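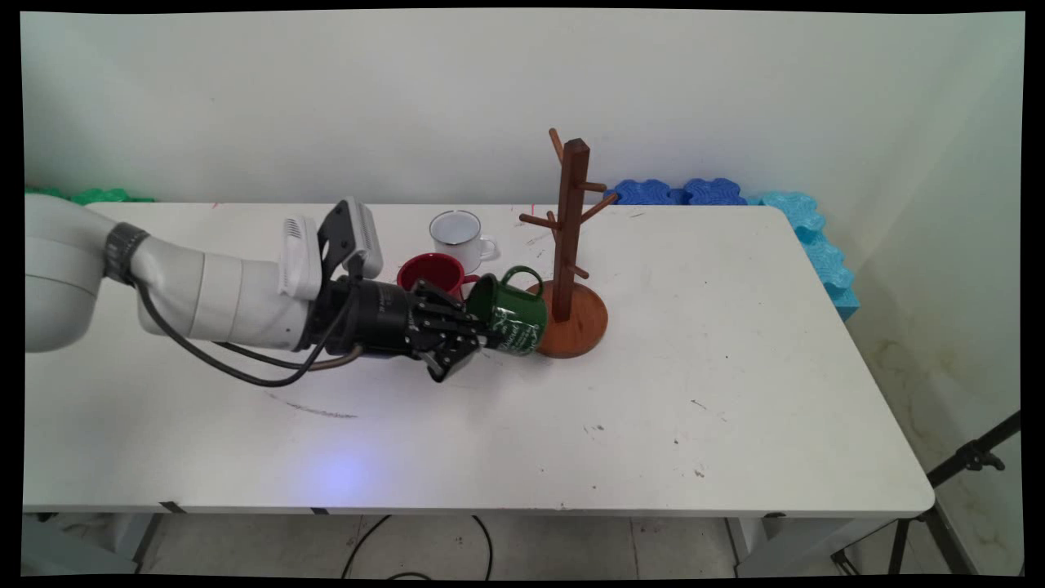
4.2 Where the mugs end up

I started this part of the study thinking I'd be writing about cupboards. Cupboards were what people talked about in the first interviews, and they were what I had budgeted my time for. Then I went back through the diary entries and found that mugs came up more than any other item, 363 times out of 773 entries, and a good share of those had nothing to do with a cupboard at all. They were about the counter, the drying rack, the windowsill, and (a real favourite with a few households) the mug tree.

I should say what I mean by a mug tree, as my two coders started out with different ideas. Yu-na Byun was counting anything with hooks, including the rail kind that screws in under a shelf. Chang-ho Cheon only counted freestanding ones. We went with Chang-ho's version, so a tree for our purposes is a post on a base with pegs coming off it, like the wooden one in Figure 2. That one has a square post on a round base, and its pegs come off at different heights and on different sides, which matters more than I expected when I first wrote the coding sheet.

People don't fill a tree from the top down or from the bottom up. They fill the side that faces them. Hwa-young Oh keeps hers beside the kettle and told me she'd never once used the pegs at the back, and when I asked why she turned the whole thing around to show me and laughed at the dust. Others had the tree in a corner with half the pegs up against the wall, so whatever wouldn't fit at the front got left standing on the counter next to it. I ended up giving this its own code, "parked beside", and it turned out to be the second most used code in the whole set after "in the sink".

Enamel mugs got parked less than china ones. I have a few thoughts on that. They're light, nobody minded if they knocked together, and most people who owned them owned a small set in different colours - much like the green, red and white ones in Figure 2 - and seemed to like seeing them up on the pegs. Abdelilah Saber described his as "the only thing in the kitchen that's meant to be looked at." He also admitted that the colours had started to belong to people. His daughter won't drink out of anyone else's, and he can tell who has been up late by which peg is bare on Sunday morning.

Handles were the other big theme. A mug has to be tipped to get its handle over a peg, and how far you tip it depends on the angle of the peg and how much room there is under it. Several people said they empty the last drips into the sink first, then hang. A couple skip that and put a folded cloth under the tree. Ro-un Shin does neither and has a ring on her counter to show for it, which she asked me to record in the interest of science.

I come back to the cloth in section 4.3, where drying gets a proper look.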